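Compte rendu de la réunion de suivi technique – pinces portatives Mevora
Novembre
Rédigé par le secrétariat technique, Wanum

La séance est ouverte à 9 h. Sont représentés : l'atelier, l'équipe de collecte, la maintenance, la sécurité du travail et, par téléphone, le fournisseur Plitau. Le compte rendu de la séance précédente est approuvé avec une correction : au point 4, il faut lire « axe de pivot » et non « axe de poignée ».

1. Rappel de l'incident

L'équipe de collecte rappelle les faits. Pendant une série de prises sur le poste du fond, un opérateur a fermé la pince sur une boîte en carton. Les doigts se sont fermés normalement, mais à l'ouverture le doigt droit est resté bloqué à mi-course. L'opérateur a relâché la gâchette, puis il a voulu dégager le doigt avec l'autre main. Le doigt est reparti d'un coup et il a reçu un pincement à l'index. La blessure est légère, elle a été soignée sur place et inscrite au registre. La série a été arrêtée et l'outil mis de côté avec une étiquette rouge.

La sécurité du travail fait remarquer que la fiche a été remplie le lendemain seulement. Elle demande que ce soit fait le jour même, aussi pour les petits accidents. L'équipe de collecte est d'accord.

2. Examen de l'outil

La maintenance a démonté la pince concernée. Le compteur interne indiquait 1707 cycles depuis le dernier entretien, alors que la procédure demande un contrôle tous les 1050 cycles. Le contrôle n'a donc pas été fait à temps. La cause est simple : le compteur est relevé à la main dans un cahier, et la page de cet outil n'avait pas été reportée quand on a changé de cahier.

Au démontage, on a trouvé une bague desserrée du côté droit. Elle tournait avec l'axe, et un peu de poussière de matière plastique s'était déposée derrière. La maintenance pense que la bague s'est mise de travers pendant l'ouverture et qu'elle a coincé le bras. Plitau ne partage pas complètement cet avis : selon lui, une bague desserrée donne du jeu, mais elle ne suffit pas pour bloquer le mouvement. Il voudrait voir aussi l'état du ressort de rappel. Le ressort n'a pas été mesuré.

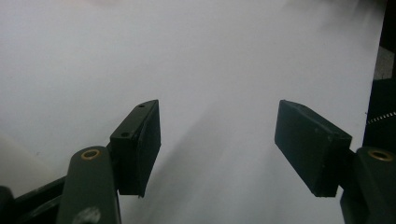 Après discussion, il est décidé de mesurer le ressort avant toute conclusion. La maintenance enverra à Plitau la bague, l'axe et le ressort dans un même colis, avec la fiche de démontage. Plitau précise que le délai de réponse de son laboratoire est d'environ 30 jours. L'atelier trouve ce délai trop long et demande un premier avis par courrier électronique dès la réception des pièces. Plitau accepte, à condition que cet avis ne soit pas considéré comme définitif.

3. Essais sur les autres pinces

La maintenance a repris les autres outils du même lot sur la table de contrôle. Pour chacun on a fait l'ouverture complète, la fermeture lente, puis la fermeture rapide, à vide. Aucun blocage n'a été reproduit. Sur deux pinces on sent un léger point dur vers la fin de l'ouverture ; elles sont retirées du service jusqu'à nouvel ordre.

L'équipe de collecte demande si les essais à vide sont suffisants, car l'incident est arrivé en charge. La maintenance reconnaît que non. Un essai avec une cale sera ajouté – la cale reste à fabriquer, l'atelier s'en occupe.

4. Consignes provisoires

La sécurité du travail propose les consignes suivantes, qui sont adoptées sans opposition :
– ne jamais mettre la main entre les doigts de la pince, même quand la gâchette est relâchée ;
– en cas de blocage, poser l'outil sur la table et appeler la maintenance ;
– noter le nombre de cycles au début et à la fin de chaque poste ;
– ne pas échanger les patins entre deux outils.

Le dernier point a été discuté plus longtemps. L'équipe de collecte échange parfois les patins pour gagner du temps, quand l'un d'eux est usé. La maintenance explique que les perçages ne tombent pas toujours exactement en face et que l'on force alors sur la vis. L'échange reste donc interdit, mais l'atelier préparera un petit stock de patins neufs.

5. Suivi des compteurs

Il est proposé de remplacer le cahier par un tableau partagé. L'équipe Ní Mhurchú, qui utilise déjà un tel tableau sur son site, a offert d'envoyer son modèle. L'atelier préfère garder aussi une trace sur papier pendant la période de transition. Accord sur les deux – le cahier sera supprimé plus tard, quand le tableau aura fait ses preuves.

6. Questions diverses

L'éclairage de la table de contrôle est jugé trop faible le matin. La demande est transmise aux services généraux.
Les étiquettes rouges sont presque épuisées ; la maintenance en recommande.

La prochaine réunion sera fixée à la réception du premier avis de Plitau. La séance est levée à 10 h 30.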